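About Tidwood

Tidwood is a sewing and mending school in Derstead. We teach adults to make, alter and repair clothes, bags and household linen. We have two teaching rooms above the old Duggan shop on the high street, and a smaller room at the back for cutting out.

The school was started by Lejla Jurić, who had worked in alterations and was often asked by customers to show them how a job was done. Her first class was an evening course in taking up trousers. Costel Vidmar joined to teach pattern cutting, and the two of them still plan the timetable together. Last year 293 people took a course with us.

What we teach

Most people begin with the six-week beginners' course. It covers threading and looking after a machine, straight seams, hems, buttonholes and zips. You make a cushion cover, a zipped pouch and an apron, and you take all three home. The pouch comes in the third week and is the part people worry about most, so we give it a whole evening.
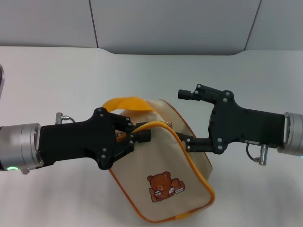

After the beginners' course

There are three ways to carry on. Dressmaking runs for ten weeks and ends with a skirt or a shirt cut to your own measurements. Mending is taught by Živko Hoxha and covers darning, patching, replacing linings and putting new zips in old coats. Bags and Canvas is our newest course and uses the heavier machines, so places are limited to eight.

We also run single-day classes on Saturdays. The subjects change each term and are listed on the courses page. Curtains and loose covers are usually taught in August, when the rooms are quieter and there is floor space to lay out long lengths of cloth.

How classes work

Evening classes start at 7 and finish at 9.30. Each student has a machine for the whole session. Thread, needles, pins and practice fabric are included in the fee. For the longer courses you will need to buy your own cloth, and we send a list two weeks before the start date. Please don't buy anything until you have read it, as some fabrics sold for dressmaking are hard to handle on a first garment.

You can bring your own machine if it has been serviced in the last year. Krum Vukčević looks after ours and will check yours for £22. He does not do overlockers.

If you miss a session you can make it up at the open workroom on Tuesday afternoons. The workroom is also open to former students, who pay by the hour and can use the large tables and the irons. Book a place first if you need a table for cutting.
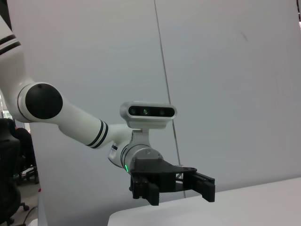

Kastriot Stojanovska wrote to us after the mending course that he had expected to learn how to sew on a patch and had ended up relining his father's jacket. He added that the handouts could do with larger diagrams, and the new ones have them.

Finding us

The entrance is in Skondon Lane, through the green door beside the bakery. There are two flights of stairs and no lift. If stairs are difficult, let us know when you book, as we hold one beginners' course a term in the ground floor room at the library.

The office is open from 10 to 4 on weekdays.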